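Prundum Arm: Frequently Asked Questions

What is Prundum?
A robot arm that lives in the shared workshop at Irkham. It picks up pretend groceries and moves them to other places. It does this more slowly than you would, and with more cables.

Did you build the arm yourselves?
No. We bought the arm secondhand and built everything it now depends on: the gripper mount, the wiring, the control software and most of the problems.

How much has it cost?
$616 so far, arm excluded, by mutual agreement never to bring up the arm.

Why toy food?
It comes in awkward shapes and doesn't rot over a long weekend. A cube teaches you very little. An eggplant will roll out of a bad grip and let you know where you stand.

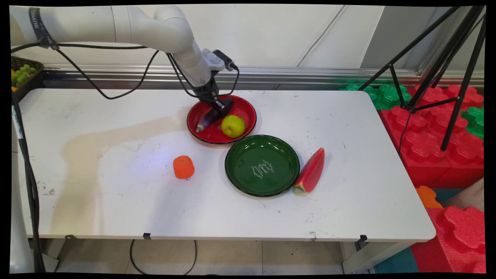 Plates went in at version 3. Lifting things off a bare table had gotten too easy, and a rim gives the fingers something to bump into on the way down.

Can I use my own gripper?
Yes, if it fits the Talukder adapter plate. You'll need 6 screws and a free evening. Reset the tool length afterward — the table will remind you if you forget.

Does it learn?
It repeats what we show it, with opinions. Version 2 was all fixed positions and worked beautifully until somebody leaned on the table.

Where's the code?
In the Arkbridge folder on the workshop server. The readme was accurate in January.

Can I come see it run?
Friday evenings, from 6. Please don't lean on the table.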